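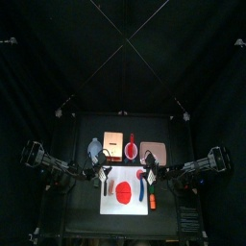
White paper on the dark table, and the big red oval on top of it.

My aunt Waltraud puts her tree up in November and takes it down when she feels like it, so when I drove over to Prillcombe on January 17, 2025, it was still blinking away in the front window. I loved it!

"You're on tinsel," she said, before I had my coat off.

Tinsel duty means picking every strand off by hand and laying it flat in the old Rüegg cookie tin (she's had the same tinsel for 20 years, and it looks it). Ebony from next door had come over to do the glass birds. There used to be 14 of them. We found 13, and then we spent the whole afternoon crawling around under the couch with a flashlight, laughing so hard that Ebony got hiccups.

I drove home at nine, covered in needles, and hung up my scarf. Out dropped the bird, one little green wing and all.

I called her right away.

"Keep it," Waltraud said. "But you bring it back in November."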